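Why Does Cardboard Have Wavy Lines Inside?

Find an old box and look closely at the edge of one flap. You will see a wavy line of paper squeezed between two flat sheets. The wavy part is called the fluting. The flat sheets are called liners.

Paper on its own is floppy. Stand a sheet on its edge and it falls over. Now fold it back and forth like a fan and stand it up again. This time it stays up, and it can even hold a small book. The folds work like a row of little arches, and arches are good at carrying weight.

The air between the waves helps too. When a box gets bumped, the waves squash a little and take some of the push, so the things inside get less of it.

How is it made?

Most cardboard starts as wood chips or used paper. These are mixed with water to make a mush called pulp. The pulp is spread out thin, pressed and dried into long rolls of paper.

At the box factory, one roll is warmed with steam and passed between two big rollers with teeth, like gears. The teeth press waves into it. Glue made from starch goes on the tips of the waves, and the liners are stuck on. Then the board is cut, creased and folded.

Some boxes have two layers of waves and three liners. They are used for heavy things.

Boxes and water

Cardboard has one big weakness. Water soaks into the paper and softens the glue, and the box sags. Plastic film wrapped on the outside helps keep rain and damp away. 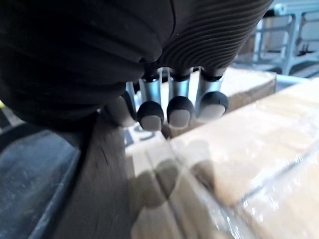
Can a box be recycled if it has plastic film on it?

Take the film off first. The cardboard can then be flattened and put with the paper recycling. Many towns do not take film in the same bin, so ask a grown-up to check.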